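4.3 Fitting the Stasta cabinet hinges

The box says "tool-free." Have a Phillips screwdriver ready anyway.

1. Lay the door face down on a folded blanket.
2. Press each hinge cup into its hole until the rim sits flat. If it rocks, take it out and clear the sawdust.
3. Drive both screws by hand. The sales sheet recommends a power driver, and we have replaced 51 doors with stripped holes.
4. Hang the door from the top hinge first, then clip the lower one.

Caution: Support the door with one hand until both clips are closed. One clip will not hold it, whatever the packaging suggests.
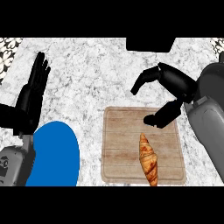
Gusosetti Kitchens – Installation Support Team

5. Close the door and check the gap along the handle side. Turn the side screw a half turn at a time.
6. Open and close the door 7 times, then check the gap again.

Note: The soft-close damper (part 422) is advertised as self-adjusting. We have our doubts – set the small lever by hand before you judge it. Doors over 114 cm tall need a third hinge, sold separately.

Comments

Gifty Mensah: Step 6 was worth doing. My gap moved on the third try and I had to start over on the side screw.

Braulio Sandoval: Does the Urnano damper fit these cups? The store says yes but they say yes to everything.

Gifty Mensah: Mine didn't. Went back in February for a refund.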